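Cuaderno de taller. Mayo de 2022
Tema: pequeña ferretería suelta y reparto de cajones

Sigue pendiente de enero la clasificación de las piezas menudas. La entrada de entonces se cerró con una frase («comprar un organizador y hacerlo bien») y desde ese momento cada cual ha ido dejando tornillos en tapas de bote, sobres y el vaso de los rotuladores. Anoto el estado actual, el criterio de reparto y lo que falta por decidir.

Antecedentes. El inventario en papel daba 1372 piezas, cifra que doy por inservible. Mezcla tornillería métrica con autorroscante, incluye arandelas que ya no están y no distingue entre acero zincado e inoxidable. Sohail Chaudhry propone tirarlo y no volver a contar unidades: basta con saber en qué cajón va cada familia y cuándo hay que reponer. De acuerdo. Se retira el inventario y queda archivado al final de la carpeta Sturik por si alguien lo pide.

Orden de trabajo. Primero el suelo, después las superficies, al final los cajones. Si se empieza por los cajones hay que reabrirlos todos cuando aparece lo que estaba caído. En el suelo van saliendo sobre todo cosas de oficina, chinchetas entre ellas. Las chinchetas tienen prioridad sobre cualquier otra pieza: punta hacia arriba atraviesan una suela fina, y en una rueda de silla quedan clavadas y rayan el embaldosado.
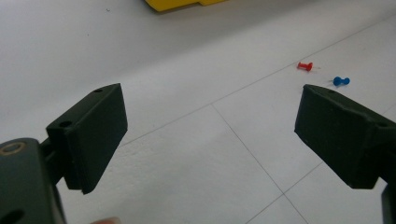
El imán telescópico no resuelve todo. Coge bien el acero, pero deja latón, inoxidable austenítico y plástico. Segunda pasada a ras, con luz lateral de linterna, y tercera con cepillo blando. Sobre baldosa clara el tornillo pavonado se ve enseguida; el nailon blanco hay que buscarlo con la mano. En la zona enmoquetada el cepillo no sirve: aspirador con una media en la boquilla y revisar la media antes de vaciar.

Criterio de reparto. Se descartan dos sistemas que ya se probaron:

Por proyecto (Trilska, Sturik, Kaston). Duplicaba el mismo M3 en tres sitios y, al cerrar un proyecto, su cajón quedaba sin dueño.

Por longitud. Correcto sobre el papel. En la práctica, entre un tornillo de 8 y uno de 12 mm se equivoca todo el mundo, y a las dos semanas los cajones estaban mezclados.

El sistema adoptado es por función y después por rosca. El organizador tiene tres filas de tres cajones, lo que obliga a familias anchas. Asignación provisional, de arriba abajo y de izquierda a derecha:

Fila superior: material de uso diario. Chinchetas; cuentas y topes de plástico de color; tornillería M3.
Fila central: M4; tuercas; arandelas planas y grower.
Fila inferior: piezas metálicas de más volumen, es decir, abrazaderas, escuadras pequeñas y ganchos.

La fila inferior se reserva a lo pesado por estabilidad. Un organizador de este tamaño, con carga arriba y un cajón abierto, cabecea al tirar del asa. Antes de moverlo, todos los cajones cerrados hasta el tope.

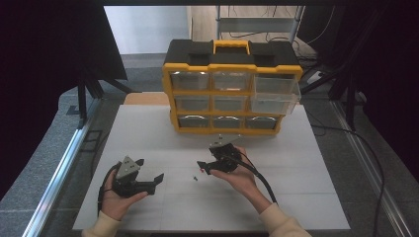

Sobre los cajones. El plástico transparente evita abrir para mirar, con una condición: no llenarlos por encima de dos tercios. Por encima de esa marca las piezas rozan el marco, el cajón se traba y el tirón para soltarlo acaba en volcado. El tope trasero de este modelo es una pestaña corta y cede si se tira con fuerza. Abrir con una mano y sujetar el marco con la otra.

Etiquetas. Prueba con cinta Suominen de 12 mm en frontal limpio con alcohol isopropílico. Texto en mayúsculas, rosca primero y longitud después. No se etiqueta hasta que el reparto aguante dos semanas sin cambios; despegar la cinta deja adhesivo y luego se pega el polvo.

Cuentas y topes. Discusión con S. Ch. sobre si merecen cajón propio. Se usan como separadores y como marca de color en cables, y son lo que más se pierde: ruedan, no las coge el imán y pesan tan poco que el aspirador se las lleva sin ruido. Cajón propio, por tanto. Dentro, bolsa con cierre por color; fuera de bolsa, ninguna. Para manipularlas, de una en una y sobre bandeja con borde. Sujetar por el ecuador y sin apretar de más, porque una cuenta pinzada por encima de su mitad sale disparada. 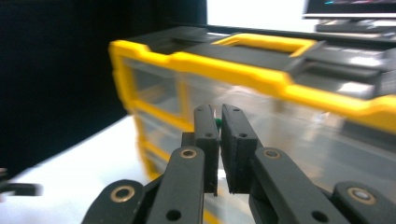
¿Qué se hace con una pieza que no encaja en ninguna familia?
Va al bote de dudas, junto al tornillo de banco, y se revisa cada fin de mes. Si en dos revisiones seguidas no se ha identificado, se recicla con el metal o se tira. No se abre un cajón mixto en ningún caso; el anterior acabó siendo el único que se usaba.

Reposición. Aviso cuando el fondo del cajón se vea entero desde el frontal. Apuntar en la hoja de la puerta rosca, longitud y acabado. «Tornillos pequeños» no es una petición válida y se devuelve a quien la haya escrito. Pedido mínimo por bolsa, sin cajas surtidas: el surtido de Kaston trajo medidas que no hemos gastado nunca.

Pendiente:
- Comprobar con galga los M3 y M4 que venían juntos en el mismo sobre. Hay al menos una rosca en pulgadas mezclada.
- Decidir si las grower van separadas de las planas mediante tabique. S. Ch. a favor. Yo esperaría a ver el consumo.
- Bandeja con borde de goma para la mesa blanca. La actual está alabeada y las piezas se van a una esquina.
- Pasar la asignación a la hoja plastificada cuando deje de ser provisional.
- Recuperar las 8 escuadras prestadas a Trilska. Firmadas en el libro de salidas, sin fecha de vuelta.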